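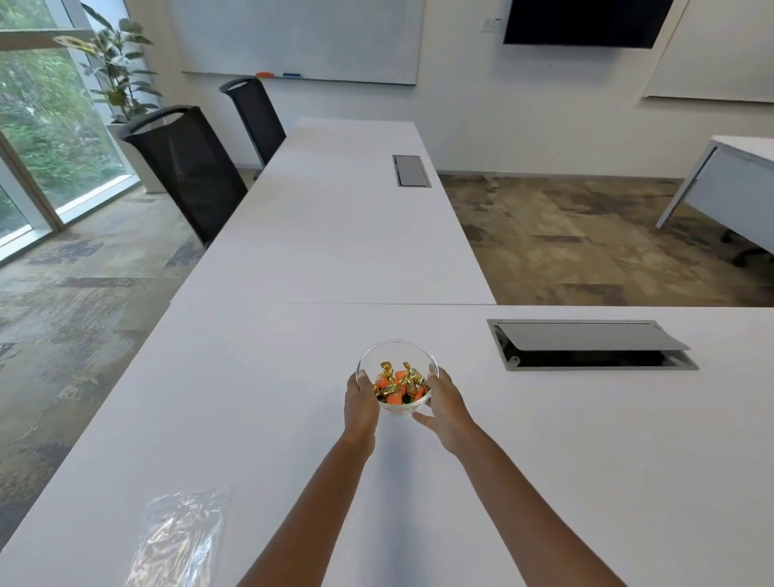 # Review: Cillar Upright Two-Player Arcade Cabinet

The Cillar Upright is a full-height home arcade cabinet made by Bornico and supplied for this review on a three-month loan. It is offered to households, clubs, libraries and small museums that wish to provide older arcade games without the upkeep that original machines demand. This review considers assembly, controls, display, sound, software and support, and closes with our rating.

## Scope of the review

The cabinet was placed in a members' lounge and was available to players from opening time until the building closed. It was moved once, between floors, in the second month. Players ranged from those who remembered arcades well to those who had never used a fixed joystick. Their comments were gathered on paper slips and have been taken into account below, although the rating remains that of the reviewers alone.

The unit supplied was the standard model. Bornico also sells a version with a trackball, which we have not tested.

## Delivery and assembly

The cabinet arrives in two cartons. The heavier contains the side panels and base, and the other contains the screen, control deck and marquee. Two people are needed to lift the larger carton, and the instructions state this clearly on the first page.

Assembly requires a Phillips screwdriver. Bornico supplies one, but the handle is short and we would advise using a better tool from the outset, particularly for the long screws that hold the control deck. The printed guide is well drawn and follows a sensible order until the fitting of the marquee, where one diagram shows the light strip upside down. An amended page is available from the Bornico website. Purchasers should download it before starting.

The panels fitted squarely. One pre-drilled hole in the rear door was slightly out of line and had to be eased with a file. Once built, the cabinet stands firmly and did not rock during energetic play. There are castors at the rear only, so the machine must be tilted back before it can be moved. This was manageable on a hard floor and difficult on carpet.

## Controls

Each player has an eight-way joystick and six buttons, with start and coin buttons set along the top of the deck. The joysticks are made by Kosta and are the best feature of the machine. They have a short throw, return cleanly to the centre and make a definite click at each direction. A restrictor plate beneath each stick can be turned to limit movement to four ways, and this greatly improves maze games. Turning the plate means opening the deck, which is held by four screws. A lever reachable from outside would have been preferable.

The buttons are less satisfactory. They are responsive, but the springs are light and players who rest their fingers heavily will fire without intending to. One button on the second player's side began to stick in the final month. It was replaced under guarantee without argument.

There is no spinner. Games written for a rotary control are included in the library and may be played with the joystick, but the result is poor. Tube shooters and bat-and-ball games lose most of their precision, and we do not think they should have been listed on the packaging. 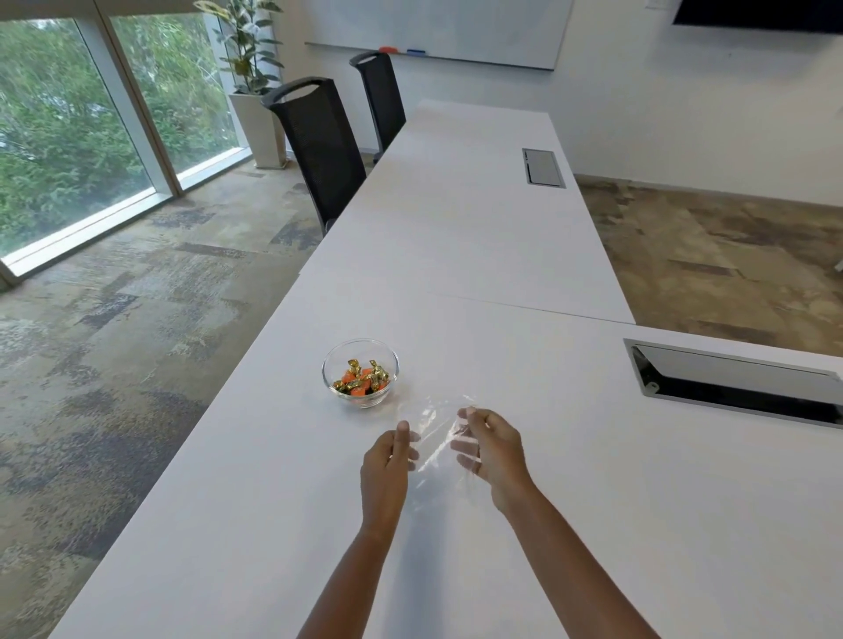 *Conference table with wrapped sweets in a glass bowl.*

## Display and sound

The screen is a flat panel mounted in landscape. It is bright, evenly lit and may be viewed comfortably from either side of the deck. Games designed for an upright monitor appear in the middle third of the panel with a border at each side, and the figures on screen are correspondingly small. The borders may be filled with artwork or left black. Most of our players chose black.

A scanline setting is provided, with 3 levels. The lowest is convincing at normal playing distance. The highest darkens the picture too much for a room with daylight.

Vector games are handled with care. Lines are thin and steady, and diagonal movement shows very little stepping. No flat panel at this price reproduces the glow of an original vector tube, and purchasers who want that quality should look to restored machines and budget accordingly.

Sound comes from two speakers above the screen. Speech and effects are clear, but there is little bass. The volume control is a knob behind the rear door, and this is a serious inconvenience in any shared building. A headphone socket would also have been welcome.

## Software

There are 64 licensed games installed. The menu is plain and quick, and may be sorted by title, year or number of players. High scores are kept when the power is switched off, a point on which several rival cabinets still fail.

An administrator's menu, protected by a code, allows games to be hidden and a time limit to be set for each session. Both functions worked reliably. Free play is the default, but a credit system can be turned on for venues that wish to use tokens. The token mechanism is sold separately.

The software was updated once during the loan, in October. The update shortened the start-up time and corrected a fault that had muted the second speaker after a pause. It also returned the brightness to its factory setting, and the release notes do not mention this.

## Cost and support

The standard model is priced at £1,773, including delivery to a ground-floor address. The guarantee runs for 2 years and covers parts and labour, though joysticks and buttons are covered for the first year only. Telephone support is closed on Mondays. Written enquiries were answered courteously, usually by the next working day.

## Rating

**Four stars out of five.**

The Cillar Upright is recommended for clubs and for homes with sufficient space. It is less suitable for libraries and other quiet settings until the volume control is moved to the front. Those whose main interest is in spinner or trackball games should not buy the standard model.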